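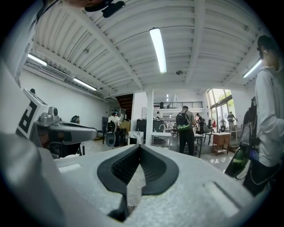

Filed under: Workshop Diary, Money Matters

23rd February

Spent most of the morning with Solveig and the equipment budget, and a good strong pot of tea, which we needed. We've got money for five more hand-held grippers this year, or for three and a proper store of spares, and I do lean towards the spares (finger pads, cables, all those dull little things you only miss when they've gone). Torbjørn favours the full five, bless him, and he rang Torvik while we were still arguing. They quoted 17 days for delivery and want 60 per cent up front, so there goes my lovely tidy cash flow!

After lunch I wandered over to the bathroom corner, where a pink towel was getting a good twisting between two grippers beside the tub. I do love the little green lights on the marker blocks.
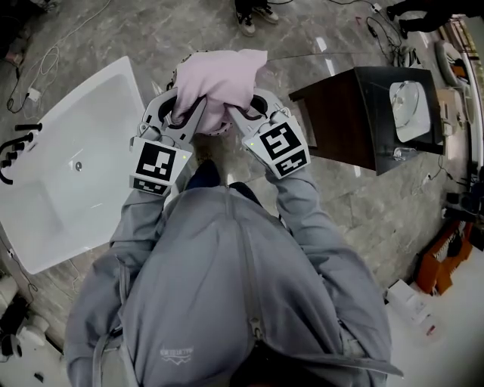 To sort out before the order goes in

Ask Randi whether the Odness quote includes freight. Find a better colour of label for the spares drawers. Ring Torvik back and be nice about the deposit.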